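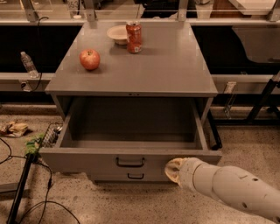
Nayara Bezerra wants the wear figures before the price, and she put it in one line: a gripper pad that can't be bought singly is no use to her at any price. Fair. I wrote that at the head of the sheet.

18 January 2019

Denetti drawer kit, second day. The kit is the padded gripper, the handle routine and a year of support from Jimudley. Support line closes at noon our time, which I had missed in the contract.

Drawer work all morning on the gray cabinet. Top drawer only, with the apple, the can and the bowl left on top so the routine has to deal with a loaded surface. The lower drawer has a smaller handle and is not in the quoted scope – Salcedo will ask about it anyway.

Jimudley rates the pads at 3,000 pulls. Our acceptance run is 400, so we will learn little about wear from it. Asked for their test log. No reply yet.

Parameter file is plain text and short. Approach speed and grip force are on separate pages of the manual, and the units differ between them. Marked both pages.

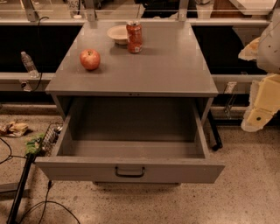

Still open

Price of single pads. The quote lists them only in packs of 100.

Whether the support year starts at delivery or at sign-off. Itziar Vidal has the draft and is checking.

Lower drawer: ask for a separate quote. Resume with the force settings in the morning.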